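Para: lista de distribución Cooperación y Finanzas para el Desarrollo
Asunto: Re: Condiciones de reembolso de la línea Sudotance

Estimados miembros de la lista:

En respuesta a la consulta recibida el lunes, la Secretaría Técnica del Fondo Melis remite las siguientes precisiones. Se reproduce primero el mensaje original en la parte que interesa.

> Nuestra cooperativa tiene aprobado un préstamo de 4,000 dólares
> con cargo a la línea Sudotance, del que se han desembolsado 2,000.
> Los ingresos del taller se perciben en moneda local y la última
> devaluación ha encarecido las cuotas. Quisiéramos saber si el
> saldo puede convertirse a moneda local y si el segundo desembolso
> queda sujeto al tipo de cambio nuevo o al de la firma.
> Oficina de Henríquez

1. Moneda del préstamo

Los contratos de la línea Sudotance se denominan en dólares y así se mantienen durante toda su vigencia. El reglamento admite, no obstante, la conversión parcial del saldo pendiente cuando el prestatario acredite que la mayor parte de sus ingresos se obtiene en moneda local. La solicitud se presenta por escrito, acompañada de los estados de cuenta de los últimos 4 meses.

El tipo aplicable a la conversión es el de la fecha de resolución. No se reconocen tipos anteriores, aunque la solicitud haya tenido entrada antes de la devaluación.
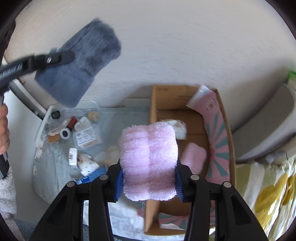

2. Segundo desembolso

La cantidad pendiente se abona en dólares, por lo que su importe nominal no varía. Lo que sí cambia es su contravalor en moneda local – y, en consecuencia, el presupuesto de compras presentado con el expediente. La cooperativa deberá remitir un presupuesto actualizado antes de recibir los fondos.

3. Cuotas vencidas

La oficina de Stadthorpe, que lleva la contabilidad de la línea, registra una cuota vencida de 883 dólares. Mientras conste como impagada no podrá tramitarse la conversión. Cabe solicitar su fraccionamiento en el mismo escrito; los intereses de demora se calculan hasta el día en que se autorice.

4. Plazo

Las solicitudes recibidas hasta finales de septiembre se resolverán con el presupuesto del ejercicio en curso. Las posteriores pasarán al siguiente.

Se ruega dirigir las consultas sobre expedientes concretos a la oficina de Stadthorpe y reservar esta lista para cuestiones de carácter general.

Atentamente,

Secretaría Técnica
Fondo Melis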